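Trustdale Snack Boxes: Frequently Asked Questions

Last updated 12/05/2022

How does ordering work?

Pick a box size on the order page, choose your delivery address and pay by card. Orders placed before noon go out the next working day. You can order a single box or set up a repeat delivery every 2 weeks.

What sizes do you offer?

The small box is meant for a home or a small office and holds 19 items. The large box holds 40. For bigger workplaces, we can put together a 70-item order, but please call first so we can check stock.

Can I choose what goes in the box?

Yes. With a mixed box, we choose for you from that week's stock. With a custom box, you pick each item from the list. Custom boxes take one extra day to pack. If something you picked is out of stock, we replace it with the closest item at the same price or refund it, depending on the setting in your account.
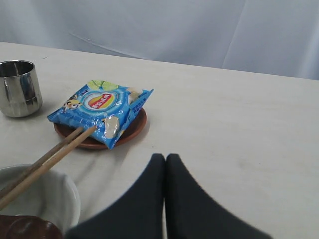
If you have not changed the setting, we replace. You will find it under Preferences, then Substitutions. Changes made after an order is packed apply to the next one.

Do you cater for allergies?

We can leave out products with nuts, milk, wheat or soy listed as ingredients. We do not make the food ourselves, and all boxes are packed in the same room, so we cannot promise that any box is free from traces. Always read the label on the package. If someone in your household or office has a severe allergy, we suggest a custom box of items you already know.

Where do you deliver?

We deliver with our own vans in Trustdale, Putgate and Anside. Addresses outside those towns are served by a parcel carrier and can take up to three days. Delivery is free for large boxes and costs a flat fee for small ones. The fee is shown before you pay.

What if I am not in when the box comes?

Add a safe place to your delivery notes, such as a porch or a front desk. If there is no note, the driver takes the box back and we email you to set a new time. The second attempt is free.

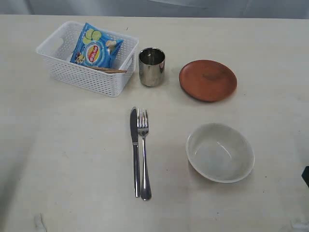 A third attempt is charged at the normal delivery rate. Boxes we cannot deliver are held at our Putgate counter for a week. Bring your order number when you come to collect.

How should I store the snacks?

Keep them in a cool, dry cupboard away from direct sun. Once a bag is open, fold the top down and clip it. An open basket on a shelf works well for unopened packages and makes it easy to see what is running low. Put the oldest dates at the front. 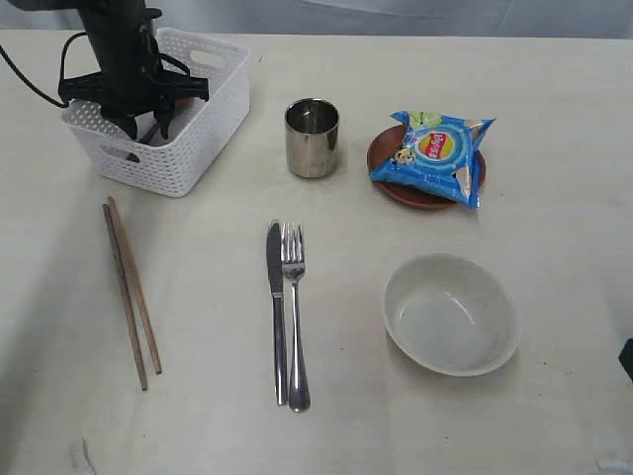

White basket with perforated sides and handle cutouts.

Can I return a box?

We accept unopened boxes within a week of delivery. We cannot take back single items. If something arrives damaged or past its date, send us a photo and we will refund that item.

How do I cancel a repeat delivery?

Go to My Orders and select Stop. There is no cancellation fee. A box that has already been packed will still be sent and charged.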